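Nekari Household Textile Care Labels

Care instructions transcribed from the sewn-in labels of towels, cloths and bed linen. Version 2.

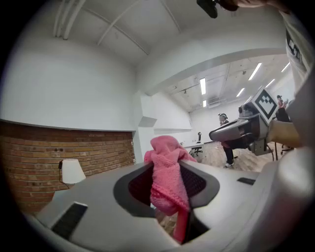 Contents

The set has 3000 records in one CSV file, one row per label. Columns are item type, fiber content, wash temperature, drying, ironing and country of origin. There are 16 item types, listed in types.txt.

Sources

Labels were typed up at two sites, Skamdale and Dradton. Skamdale rows start with S, Dradton rows with D. Temperatures are in Celsius as printed. A blank field means the label was too faded to read.

Known problems

Some Dradton rows from December have drying and ironing swapped. Fiber percentages do not always add up to 100, and we left them as printed. Bath mats are filed under towels.

License

Free for any use. Please credit the Bensaid Textile Archive. Send corrections with the row ID.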